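Girnel Adds Simulated Kitchen Tasks to Training Set

DISTTHORPE, 2nd October. Girnel has added 1575 simulated two-arm demonstrations to its Talukder training set, covering 24 tabletop tasks.
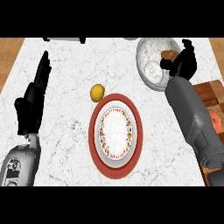 Simulated countertop task from Talukder, with the right hand holding a small brown item over a bowl.

Operators record each task by teleoperation, and object positions are varied between runs. "Failed runs are kept and labeled," said Saskia Katene, data lead at Girnel.

Media contact: Keegan Ruawai, Girnel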